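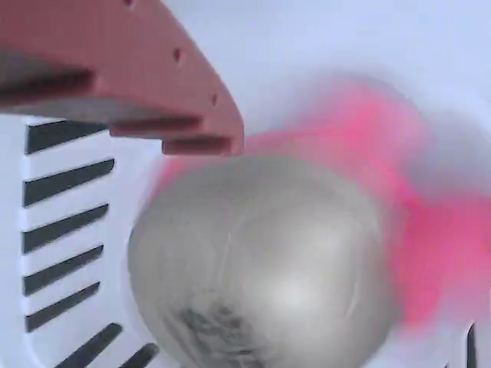 Rosa über Silbergrau. Thread zu Vomitis folgt.

15. Jul 2020

Ich habe am Wochenende endlich das neue Album von Vomitis durchgehört. Es heißt »Từ«, ist auf Busov erschienen und hat vier Stücke. Ein paar Notizen dazu, verteilt auf mehrere Posts.

Zuerst die Auflage: 291 Stück auf Vinyl, handnummeriert. Digital gibt es das Album auch, dort fehlt aber das Intro von Seite B. Warum, steht nirgends.

Aufgenommen wurde im Dezember in Flekau, in einer ehemaligen Turnhalle. Man hört den Raum sehr deutlich, vor allem beim Schlagzeug. Die Snare hat einen Nachhall, den man so nicht mit einem Plugin hinbekommt. Mir ist er beim ersten Stück fast zu lang.

Das zweite Stück dauert etwa 20 Minuten und besteht im Grunde aus einem Orgelton und einem Bass, der sich langsam verstimmt. Gesang kommt erst ganz am Schluss dazu, sehr leise gemischt. Für mich der beste Teil der Platte.

Wer Vomitis vom Debüt kennt: Die Gitarren sind weitgehend weg. Auf Seite A gibt es noch ein Riff, das an früher erinnert, danach übernehmen Orgel und Bandmaschine. Live haben sie das zuletzt schon so gemacht, auf Platte ist es neu.

Das Mastering finde ich in Ordnung, aber leise. Ich musste deutlich aufdrehen. Bei meinem Exemplar knistert der Anfang von Seite B, nach dem Waschen weniger.
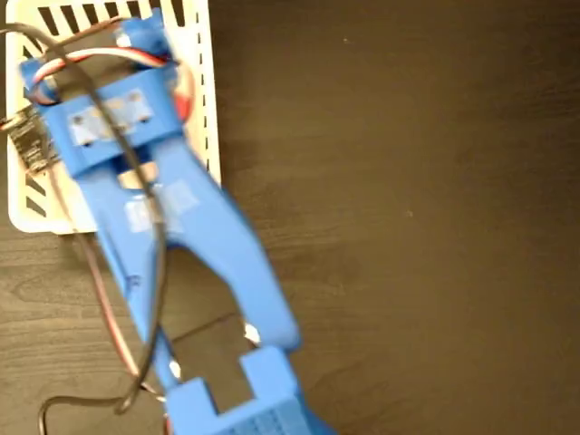

Malsha Weerasinghe schreibt mir gerade, sie halte das dritte Stück für das stärkste und den langen Orgelteil für zehn Minuten zu lang. Außerdem sei das Knistern auf Seite B auch bei ihr zu hören, also vermutlich die Pressung.

Danke, dann liegt es wohl nicht an meiner Nadel. Beim dritten Stück gehe ich nur halb mit. Der Anfang mit den beiden Stimmen ist gut, der Rhythmuswechsel in der Mitte klingt für mich wie geklebt.

Nachtrag zur Frage nach dem Titel: Im Beiheft steht keine Erklärung, auch keine Texte. Nur die Besetzung und der Aufnahmeort.

Busov hatte gestern noch Exemplare im eigenen Shop. Eine Nachpressung ist laut Label nicht geplant. Konzerte sind bisher keine angekündigt, ich ergänze den Thread, wenn sich daran etwas ändert.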